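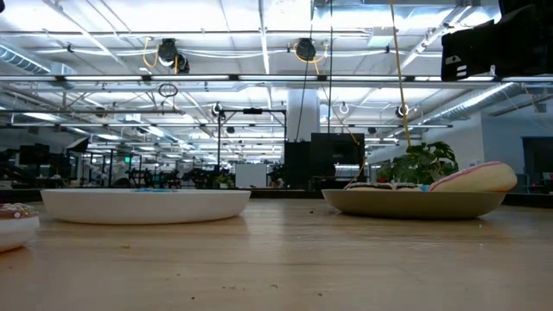 Dear all, the placement at Leone will end in March and I would like to settle the question of the preceptor hours before then. Yhon wrote to the list about it and I answer below his message. My own group at the Varodwood pharmacy had 11 students this year, and we used the counselling table for most of the practice talks. For the talk on type 2 diabetes and snacks we use toy food, like the donut with the brown top and pale sprinkles, and the students must explain portions in words which a patient would use at home. I count such a talk as teaching time, but I see that the form does not say so.

Yhon Sotelo wrote:
> Hello everybody,
> I have gone through the hour sheets from the three pharmacies. Leone and
> Flanero write down only the time at the dispensing counter. Varodwood
> writes down also the practice talks and the feedback after them. In total
> I have 2,290 hours, but I cannot compare them. Can each preceptor please
> tell me what is included? Also, does anybody still have the old Fleltach
> form? The new one has lost the column for remarks.
> Regards,
> Yhon

Yhon, to your first question: yes, our hours include the practice talks, and also the feedback when it takes longer than a few minutes. They do not include the time when a student reads alone in the back office. If you prefer to have the talks separately, I can take them out of my sheets, but I need one week for it, as two of the students wrote everything in one line.

To the second question: I have the old Fleltach form on paper only. I can scan it this evening. The column for remarks was on page 3, next to the signature of the student, and I would be glad to have it back. Last year I used it to note who had already done a full medication review and who had only watched one.

One request from my side. Could Flanero please tell us whether their students may visit us for one afternoon? We have place for two at a time, better after 2 pm.

With kind regards from Varodwood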